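4. Checking a pair before you list it

Read this section before you create your first listing on Fakska. The box, the receipt and the seller's story are not proof of anything. Boxes get swapped and receipts get printed at home.

1. Open My Closet and tap Add Pair. Enter the style code from the tongue label, typing it in by hand. The auto-fill guesses, and it guesses badly on older Mapplebeck runners.

2. Compare the label code with the code on the box. If they differ, stop and mark the pair No Box.

3. Weigh each shoe on a kitchen scale. A gap of more than 2 grams between left and right is worth writing down, though it proves little by itself.

Note: The code list holds 2,405 styles as of March 31, 2025. A missing code does not mean a fake. Most of the Eltel skate line was left out and should be added in October, or so we have been told.
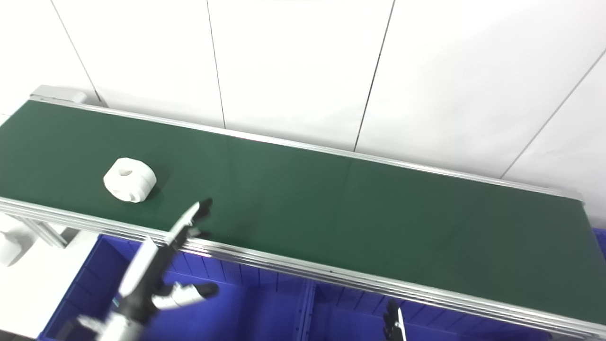 4. Check the stitching along the heel. Look for even spacing, and don't read too much into one loose thread — real pairs have them too.

5. Smell the glue if you like. Plenty of collectors swear by it. We have never seen it settle an argument.

6. Set your asking price. The suggested price comes from past sales, some of them between friends, so treat anything over $200 with suspicion.

Caution: Do not clean Flundton suede before the check. Water can lift the dye and hide signs of wear.

Caution: The Verified badge costs $50 and covers label and code only. It says nothing about the sole, the insole or the laces. If a buyer asks, tell them so in writing.

7. Tap Save Draft. Go to Section 5 for shipping.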